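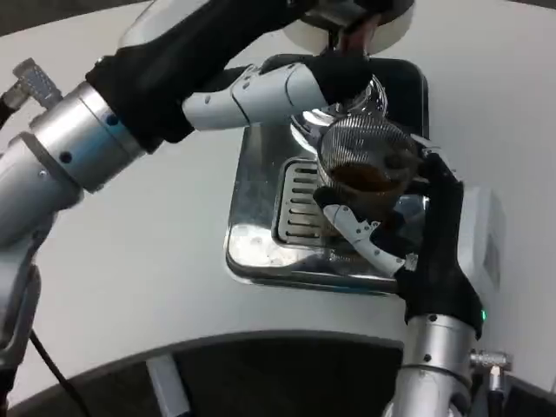 Okay, so I have been promising a coffee corner thread since May and today is finally the day, get comfortable because I do go on a bit.

The whole idea was to keep coffee and water on one white table, so that people who wander over for one end up having the other too. I picked up that habit at a little café called Vekach, where a glass of water came with every single espresso, and I've never shaken it!

First thing, use clear glass for the coffee. You can watch the level come up and stop when you like the look of it, and a dark brown coffee is such a pretty thing in a plain glass cup.

Second thing, the tray. A polished steel one shows every smudge, so I keep a Somex cloth close by and go over it whenever I'm waiting on a cup (the slots in the grate get a proper scrub on Fridays, with an old toothbrush).

For water I like a short, wide tumbler with fine ribs up the sides. Easy to hold, and it forgives fingerprints a lot better than smooth glass does. 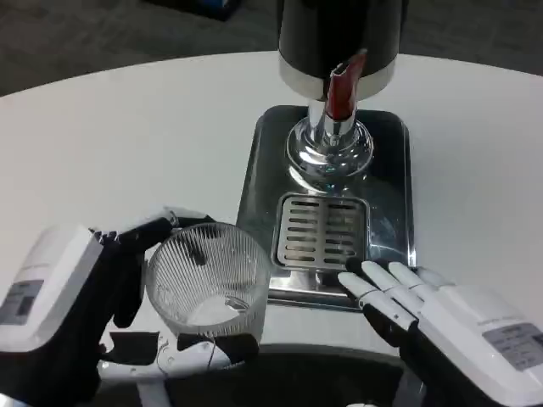
Do you need to rinse the drip grate every day?

A quick rinse at the end of the day is plenty for water, but coffee dries sticky, so I'd do that one after the last cup.

My other small extravagance was a 400 gram bag of beans from Stockdale, which I meant to save for guests and have mostly been drinking myself. Next up is the mug shelf, and I have a lot of feelings about the mug shelf.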